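# Aneck grasp planner: questions we get asked

Most of what follows began as a reply to somebody's email, so please forgive the odd bit of rambling. Ilona Szűcs looks after the planner itself and Ayman Nseir looks after the perception side, and between them they have tried to keep the answers up to date. Last revised 12/09/2020.

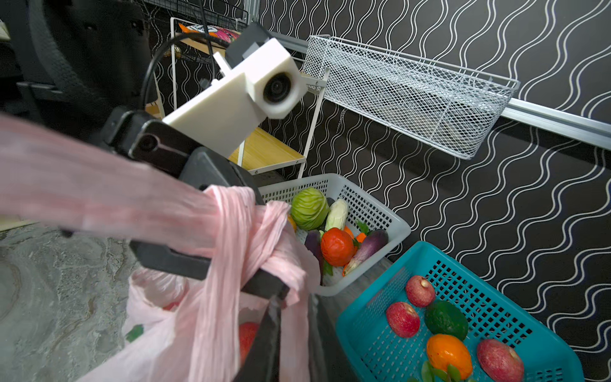

If your question isn't covered, do write to us all the same - we would far sooner answer the same thing twice than have you stuck for an afternoon.

## What does Aneck do, and what does it leave to other tools?

Aneck takes a segmented point cloud and a gripper model and gives you back a ranked list of grasps, each with an approach path. It doesn't move the arm. Sending the motion to the hardware is Kalau's job, and most people run the two side by side on one machine. You can use another controller if you're fond of it, as long as it can accept a timed list of poses and report the finger width back to us.

## Why does the planner treat carrier bags differently from everything else?

Thin plastic is a real nuisance, I'm afraid. An apple or a tomato keeps its shape while you think about it, so a pose worked out half a second ago is still a good pose. Bag handles swing, fold over each other and stick together, and the depth readings on see-through plastic are patchy at best. For anything labelled `soft_thin` we skip the usual shape fitting and look for a narrow band of material that both fingers can close across. Then we plan again on every new frame until the fingers shut.

You can switch this off with `thin_mode: false`, and some people do for heavy canvas bags, where the ordinary route works nicely.

## The planner says it has a grip on the handles, but it only has one of them. Can it tell?

Not very well at the moment. When two handles are twisted together they look like a single strip to the segmenter, and finger width alone won't separate one layer of thin film from two. Ayman has a check in testing that lifts the bag a little and watches which way the opening sags. It's in the `handle_check` branch if you're feeling brave, and we'd be very glad of your logs.

## How many grasp candidates should I ask for?

The default is 2,000 and it suits most baskets of mixed shopping. You can go lower if your computer is struggling. Ilona ran the January test set at 1,365 and saw the same first choice nearly every time, apart from long items lying under round ones (carrots and aubergines, mostly), where the good grasps are few and easily missed.

## My wrist camera picture blurs when the arm moves. Is that a problem?

It depends on when it happens. Blur on the way in is harmless, and frames above the `max_blur` limit are dropped before they ever reach perception. Blur in the last few centimetres matters a good deal more, and the simplest cure is to slow the approach: set `final_speed` to half and see how you get on. More light on the work area helps too, if you have a lamp to spare.

Please don't raise `max_blur` to make the warning go away! We have all done it, and it leads to some very confident grasps on thin air.

## Can I use the Semple labels with my own objects?

Yes, and you're welcome to add to them. Semple holds 1,833 labelled views of groceries and artificial produce, and the format is plain enough to edit by hand. Two things to watch for:

- Keep artificial and real produce under separate labels, as the shiny surfaces behave quite differently in depth.
- Label an item inside a bag only if you would expect the planner to reach for it there.

## Is Jandwood still needed?

Only for playing back old recordings. Version 2 of Aneck reads its own logs directly, so a fresh install can leave Jandwood out altogether. If you have older recordings, run `aneck convert` over the folder once and keep the originals somewhere safe until you've opened a few of the new files and are happy with them.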